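Looking after a bare wood table

Tue 3 December

A pale softwood table marks easily, but most of the marks can be dealt with at home. These notes cover the ones we get asked about most.

Everyday cleaning

Wipe with a cloth wrung out until it no longer drips, then dry with a second cloth. Go along the grain. Leave out the washing-up liquid unless there is grease, and then use 3 drops in a bowl of warm water. Spray polish with silicone in it is best avoided, as it makes any later oiling patchy.

White rings

Leave these overnight before you do anything. Many fade as the damp comes out. If the ring is still there, rub in a little plain mayonnaise or petroleum jelly, leave it for four hours and buff off. Dark rings are a different matter — the water has reached the wood itself and you will need to sand.

Small scratches and specks

Look at the table from a low angle with the window in front of you. Dents and raised fibres show up against the shine, and a dark speck may turn out to be dried food that lifts off with a fingernail.
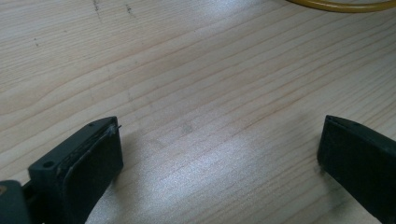

Pale wood with the light on it. Check for small marks near the edges too.

For a shallow scratch, use 240 grit paper on a cork block, with the grain, and stop as soon as the mark has gone. Feather out a hand's width either side or you will see a dull patch. Dents can often be raised with a damp cotton cloth and the tip of a warm iron, a few seconds at a time. Let the wood dry fully before sanding.

Oiling

Drustamel hard oil is what we use. Put on a thin coat, wait ten minutes and wipe off all of the surplus. Allow seven hours before the second coat. Lay used rags flat outdoors to dry, as oily rags left in a heap can catch fire.

Dexter Saludo wrote in to say he does his table every April, when the windows can be left open. Once a year is enough for most kitchens. Tables next to a radiator may want it twice.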